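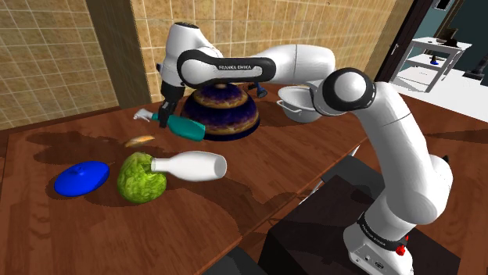 Figure 2. Simulated kitchen cell: FRANKA EMIKA arm with parallel gripper over a wooden tabletop set with mixed items.

2. Planning the purchase

Complete this section before you ask for a quotation. The Danko planner lets you try a cell on screen first, so most of the costly mistakes can be made there.

2.1 Work out what the arm must handle

1. List every item the arm will pick up. Include awkward shapes such as bottles lying on their sides, round vegetables, and pots with small handles.
2. Weigh the heaviest item when full and enter it in the Load field.
3. Measure the widest part the gripper must close on. If it is wider than the gripper opens, budget for a second set of fingers.

Note: A large cake or a head of lettuce may need softer fingers. Price these separately.

2.2 Check the space

1. Measure the table and the floor beside it where the base will stand.
2. Allow 500 mm of clear space behind the base for cables.
3. Run the reach check with the arm fully extended - not only in its resting position.

Caution: Cupboard doors below the worktop must still open once the base is fixed. Moving a fixed base is charged as a new installation.

2.3 Set the budget

1. Enter the arm, gripper, mounting and controller as separate lines.
2. Add 22 per cent for delivery, fitting and training.
3. Add spare finger pads. A pack of 100 (order code 388) lasts most kitchens some time, but delivery can be slow in July.
4. Save the sheet and send it to Binta Jibrin at Wusthorpe, who checks all budgets before an order is placed.

Note: Software renewal is not part of the purchase price. Enter it under Running costs.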